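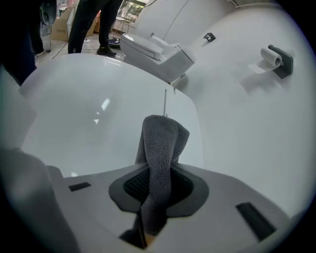
Grey terry towel, folded narrow, in a bathroom with white fittings.

Home | Household | Textiles | Bathroom | Index

Terry towel

A terry towel is a cloth woven with loops standing up from the ground weave, and I could talk about them all day! The loops give it that fuzzy surface and hold the water. Weight is given in grams per square metre: I'd call 361 a thin guest towel and 600 a proper bath one -- the sort that takes ages on the line in February.

Dark greys hide marks well but do shed fluff, so wash them apart at first. My friend Nuria Carrasco folds hers in thirds lengthwise, then over once (I've copied her ever since). Skip the softener, it coats the loops.

See also: Flannel, Bath mat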